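Thumb won't release after a power grasp: how to find and clear the fault

3 comments · 70 shares 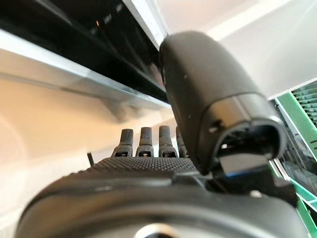 A commenter on the older version of this page asked whether it was safe to just push the thumb back by hand when it stalls closed, as they had been doing between runs. Please don't, at least with the drive powered. The controller reads your push as a position error and works against it, and when it wins your finger is between the thumb and the palm.

We run three Trondance hands in the Mellor cell. One of them started failing in June. It would close on a part normally, get the open command, and the four fingers would open while the thumb stayed where it was. The log showed fault 557 on the thumb channel. A restart cleared it, and it came back after a few dozen cycles. By the time we took the hand off line it had done 1,789 grasps since its last service.

These are the steps we ended up with, in the order that would have saved us the most time.

Before you start

You need the small hex drivers that came with the hand, a flashlight, lint-free wipes, a plastic pick, and the Avenach service software on a laptop. Allow nearly 70 minutes the first time.

Lower the arm to a position where the hand can't drop if the brakes let go. If the hand is holding a part, support the part first. Hit the e-stop, switch off the tool power at the cabinet, and lock it out. The arm e-stop on our cell does not cut tool power by itself. We found that out when the thumb moved with the arm stopped, and we have since put a label on the cabinet. Check yours.

Step 1. Save the log

Do this before restarting anything. A restart wipes the current trace for the last cycle. In Avenach, open the hand, go to Faults, and export. Look at the thumb current in the half second before the fault. A slow climb points to friction or something rubbing. A vertical spike points to a hard stop. If the current is flat and the position reading jumps, skip to step 4.

Step 2. Move the joint with power off

With tool power locked out, hold the thumb near the tip and move it slowly through its range. It should feel heavy and even. Ours had a catch partway through opening, always in the same place. Don't force it past a catch. Back off, move it again, and note where it happens.

Do the same with each finger so you know what normal feels like.

Step 3. Look inside the base of the thumb

The thumb shell is open at the lower end and you can see into it with a flashlight. Look for grit, shavings, bits of packaging, and any wire that has come out of its clip. Use the pick and a dry wipe. No compressed air. It drives dust further into the joint.

Check the seam where the two shell pieces meet. If one side stands proud of the other, the shell has shifted and can rub on the bracket. Loosen the shell screws a quarter turn, seat it, and tighten them evenly.

Our problem was in here. A wire had worked loose and was getting pinched when the thumb opened. The insulation was flattened but not cut through. We rerouted it and replaced the clip. If you find bare copper, stop and replace the harness. Tape is not a repair on a part that flexes this much.

Step 4. Check the connector

Unplug the thumb connector, look for bent or dull pins, and plug it back in until it seats. If the position reading was jumping in step 1, wiggle the cable gently later on, with power back, the drives disabled, and hands clear of the thumb, and watch the number in Avenach.

Step 5. Bring it back up

Remove tools and wipes from the work area. Remove the lockout, power up the tool, and close the cell door. Home the hand at the lowest speed setting. If homing fails, go back to step 2.

Then run open and close with nothing in the hand for 70 cycles at low force, and watch the thumb current. It should settle to the same shape every cycle. After that, go to normal force with a soft test part before using a real one.

If the fault comes back

Same spot, same current shape: something is still rubbing, or the joint itself is worn. Different spot each time: suspect the encoder or the thumb driver board. We don't open the driver board. Ranon does our board swaps, and they want the exported log, so keep it.

Don't raise the current limit to get past the catch. We tried it for one Saturday shift. The thumb did release, but that extra force was also available on closing, and it cracked a fixture.

Our hand has gone back into the cell. We added the step 3 check to the monthly list for all of them.

Share this page · 3 comments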